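Open Day at the Puneo Print Shop

I went for the free mug and stayed for the lettering.

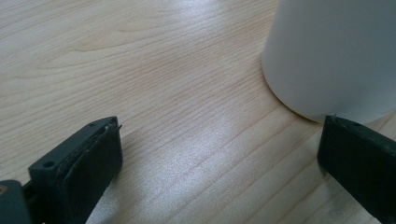
Puneo makes personalized gifts: name prints, house signs, coasters with your dog's birthday on them. Once a year it lets customers in to see where the typos come from. Larysa Zinchenko led our group, and she had clearly given the tour before, possibly that same hour.

The proofing desk was the best stop. Petro Koval reads every order before it prints, 735 of them in the week before we came, and he isn't allowed to fix anything without asking. If you want "Worlds Best Grandpa," he e-mails you once, politely, about the apostrophe. Most people write back to say leave it.

Upstairs is the font room, which has no fonts in it, only a coffee machine and Lukian Stelmakh. He told us the shop offers 3,000 typefaces and that customers use the same three.

We each got to design a print. Mine lists the towns I've lived in, arranged in the shape of a boot. It cost $18, the mugs had run out by two, and parking is behind the tile store.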